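Arm drops out mid-cycle, fault 458
Forum > Faults and Safety > Small Arms

drisallow_dan
Left arm quits mid-move and throws 458. Brakes clamp, the log says "link lost," and a restart clears it. Kakedach support told me to update the firmware. Did that. It came back after 30 cycles.

nadedance
Support says firmware for everything. I'd look at the cables first.

pivot_joint
Cables get blamed for everything too. 458 on mine was a weak power supply. Put a meter on it.

drisallow_dan
Metered it at the plug, no dip. It only happens on the long reach, though.

nadedance
Then it's a cable pulling. And please stop clearing the fault and carrying on. If it can drop the link it can drop whatever is in the gripper.

pivot_joint
It clamps when the link goes. I don't see the danger. One meter reading proves little — log it for 30 minutes under load.

nadedance
Clamps every time? You've tested that? Post the table, Dan. 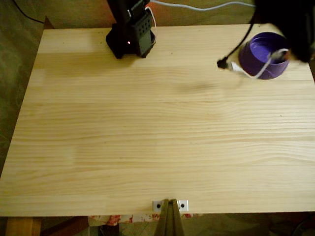

Table between runs, both arms partly in frame at the far end

nadedance
White cord lies right against the purple tub. I'd tie that up before buying anything.

pivot_joint
Fine, tie it up. I still say power supply.

drisallow_dan
Will try both and run it up to 2 hours. Not convinced by either of you yet.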